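How to sort, clean and store a tin of old buttons

By Ulla Strand
Last updated 11 July 2024

Somebody in your family has a button tin. It may be a biscuit tin, a sweet jar or an old sock tied at the top, but it exists, and sooner or later it will come to you. Mine arrived from my aunt in Undby and sat under the stairs for years before I tipped it out, and then I lost an entire weekend to it and loved every minute! There were shirt buttons, coat buttons, a handful of tiny glass ones from somebody's best blouse, and a card of linen-covered buttons with a price in pencil and the year 1913 on the back.

I've since sorted tins for half my sewing group, and this is the way I go about it now. You don't need to know anything about buttons to start. You pick it up as you go.

What you will need

A table you can leave alone for a day or two
A large shallow tray or a tea towel with a hem
A fine sieve or a colander
An open basket for the things that aren't buttons
Small pots or a bun tin (muffin tins are too deep, your fingers get tired)
Soft toothbrush, cotton buds, dry cotton cloths
Washing-up liquid
Needle, strong cotton thread, plain card
A magnet
A magnifying glass if you have one

Step 1: Tip out and take out the rubbish

Spread the tea towel, pour gently, and flatten the heap with your palm. Before you touch a single button, take out everything that isn't one. You will find hooks and eyes, press studs, curtain rings, foreign coins, pins, bits of chalk, broken zips, a key, and a baby tooth if your family is anything like mine. Pass the magnet slowly over the lot to pick up the pins. Do this twice. I have the scars.

All the odds and ends go straight into the basket, and you don't look at them again until the end. It's very tempting to start finding out which door the key fits. Resist! A basket with slotted sides is fine for the bigger things, but put the hooks and pins in a lidded jar.
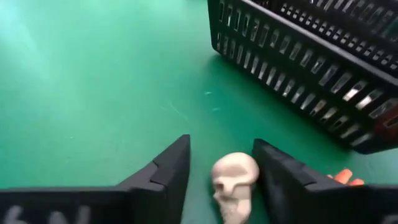
Black plastic basket with slotted sides, on a green table.

What's left on the towel goes through the sieve, a cupful at a time. Shake it over newspaper. You'll be amazed at the grey fluff that falls out, and the buttons look brighter already.

Step 2: Do a rough sort by how they fasten

Make two heaps to begin with. Sew-through buttons have holes, usually two or four. Shank buttons have a loop or a raised bump on the back. That's the whole of the first sort, and children are brilliant at it.

Then pull out any that match. Don't go hunting for sets yet, just put twins together when you see them. If you find buttons still threaded together on a loop of cotton, leave them exactly as they are. Someone cut them off a garment and kept them as a set, and their thread is often the only clue you'll get to what went with what.

Step 3: Work out what they are made of

My favourite part by miles. You need to know the material before you clean, as water is kind to some buttons and ruins others. Use your senses in this order: look, touch, listen.

Shell (mother-of-pearl) feels cold when you hold it against your cheek, and stays cold for a while. It has a shimmer that moves as you tip it, and the back is often rougher or browner than the front.

Glass is cold too, and heavier than you expect. Tap it very lightly against another glass button and you'll hear a bright click. Black glass gets called jet all the time. Real jet is light and warm to the touch.

Bone is creamy and slightly dull, and under a magnifying glass you can see little dark flecks or lines, like pencil marks.

Horn is see-through at the edges when held to the light, with streaks in brown or honey.

Wood is light, has a grain, and is almost never in doubt.

Metal may be brass, steel, pewter or something thin and plated. Turn it over and look for a maker's name on the back. Mine had a whole run stamped Hondov, which set me off on a search that hasn't ended yet.

Casein is an early plastic made from milk. It often looks like horn or marble, in lovely soft colours. Fine cracks on the surface are common.

Celluloid is another early plastic, thin and light, sometimes made to look like ivory. It may smell of camphor (think mothballs) if you rub it hard with your thumb.

Modern plastic feels warm and light, and often has a faint line round the edge left by the mould.

Please don't do the hot needle test you'll see in older books. It marks the button for good, and celluloid catches fire very easily. If you can't tell, put the button in a pot for "don't know" and carry on. My don't-know pot is the one I most enjoy showing people. Hatem Amrani, who restores coats, went through it in one evening and told me half of it was vegetable ivory, which is a nut!

Step 4: Clean gently

Go by material and do one kind at a time.

Glass and modern plastic can have a wash in lukewarm water with a drop of washing-up liquid. Brush lightly, rinse, and lay them out on a towel. Leave out any glass with painted or gold decoration, and just wipe those with a dry cotton bud.

Shell likes a quick wipe with a barely damp cloth and then a dry one. No vinegar, ever. It eats the surface.

Bone, horn, wood and casein stay out of water. They swell, and then they crack. A dry toothbrush will do nearly everything.

Metal gets a dry cloth. I don't use polish on old brass, partly out of laziness and partly for the colour, which I think is beautiful. If there's rust on steel, keep the button apart from the others.

Celluloid gets a dry cloth as well. If you see one that's sticky or crumbling, take it away from the rest at once and put it outside the house. It gives off fumes that set off the ones next to it, and they rust metal too.

Fabric-covered buttons can be dabbed with a dry brush. There's often a metal ring underneath, so keep water off.

Leave everything that has been washed to dry overnight. The holes and shanks hold more water than you'd think.

Step 5: Lay them out and look for sets

Now you want your biggest, plainest surface and good daylight. I can't say enough for a single strong colour underneath. White hides shell and bone, dark wood hides horn and black glass, and a patterned cloth hides the lot. Green is my own choice, as very few buttons are green and everything else stands out against it – even clear glass throws a little shadow. A wooden table with a green top and a strip of wood left showing down each side is ideal, and if you haven't a green top, a big sheet of card does the same job.

Lay buttons out by colour first, then by size within each colour. Turn every one face up. Sets will start to jump out at you, and the ones that looked the same in the heap will turn out to be cousins. Check the backs before you call anything a match.

Take a photograph before you pick anything up, with a ruler in it. You'll be glad of it when somebody asks if you've got a fourth one of those blue ones.
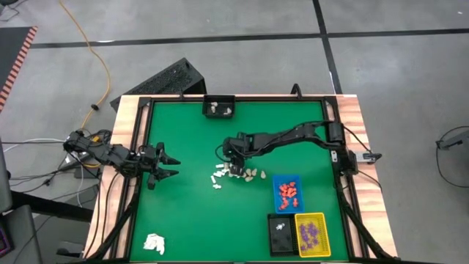

Step 6: Sew them on to card

Cut plain white card to one size. I use pieces that fit a shoebox standing up. Acid-free card is worth the extra for shell and anything you really love.

Thread a needle with strong cotton, knot it at the back, and stitch each button once through the holes. For shank buttons, make a small hole in the card, push the shank through, and run a length of thread through all the shanks behind, tied at both ends. Don't use wire or pipe cleaners for this. The metal marks the card and then the button.

Write on the card in pencil: the material, where they came from, and any story. "Nan's green coat" is worth more to your grandchildren than any price. Give each card a number and keep a list in a notebook. My friend Doaa Hamdy has got as far as card 1151 and can put her hand on any one of them in seconds, whereas I'm still in the early shoeboxes and very happy there.

Step 7: Store them somewhere dull

Dry, dark and not too warm. A drawer in a bedroom is better than a loft or a shed. Use cardboard boxes or a wooden chest with a bit of air getting in, and keep these apart from each other:

Celluloid, always in its own box, with holes in the lid
Metal, away from early plastics of any kind
Glass, with tissue between the cards so that nothing knocks

Sealed plastic bags look tidy but they trap damp and fumes. I used them for years and had to undo the lot.

The everyday shirt buttons don't need any of this. Put them back in the tin! A house should have a tin of buttons to run your hands through.

A few questions I get asked

Are they worth anything?
Most aren't, in money. Full sets of old glass, good enamel, and anything with a picture on it are worth showing to a dealer. Remigiusz Grabowska at the Pelkonen button fair looks at tins for free if you catch him in the morning, and he's very patient.

Can I use old buttons on new clothes?
Yes, and do! Take them off before you wash the garment, or sew them on with a ring on the inside so they come away easily. Glass and shell won't forgive a spin cycle.

What about buttons with a broken shank?
Keep them. They can be glued to a hairgrip or a drawing pin, and they fill gaps in a colour card very nicely.

What do I do with the basket of odds and ends?
Hooks, eyes and press studs go in your sewing box. Coins go to the children. I still have the key.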